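Speaker notes: Comparing finger pads on the Drerura gripper
Horkstead workshop, afternoon session

Slide 1. Title. Say the scope early: one arm, one controller, two pad materials. No learning results today.

Slide 2. Setup. The arm is the Jalaris, with the stock controller and the wrist camera left at default exposure. Fingers are the yellow lattice prints. Only the pads change between runs: flat silicone first, then the black crosshatched pads. Same bolts, same torque.

Slide 3. Objects. Household items, mostly round or thin-walled. Lids are the hard case. The rim is curved, the contact patch is short, and a glossy top gives the depth estimate very little to work with.

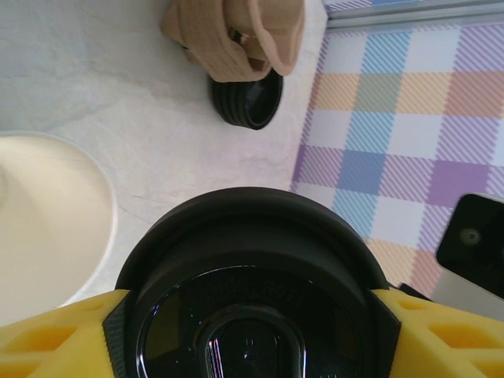 Slide 4. Protocol. 353 grasps in total, split across both pads. Close, lift, hold for nine seconds, set down. A slip counts if the object rotates in the grasp or leaves it. Regrasps were logged separately and are not in the totals. Mention that the operator could see which pad was fitted.

Slide 5. Results. Read the chart left to right. Textured pads slipped less on rims and matte plastic. On flat-sided boxes the two are too close to call. Do not quote a single overall percentage; the object mix was uneven.

Slide 6. Camera. With wide objects the grasp fills the lower part of the view and the contact line is hard to see. We tried the Koubek bracket, which tilts the camera up by 3 degrees. It helped with approach and hurt at closing. Went back to the stock mount.

Slide 7. Wear. Pads were swapped after some 100 grasps. Texture at the tips goes first. Pass the worn pair around if there is time.

Questions likely: grip force (fixed, never tuned per object), print material (ask for the settings sheet), wet objects (not tested).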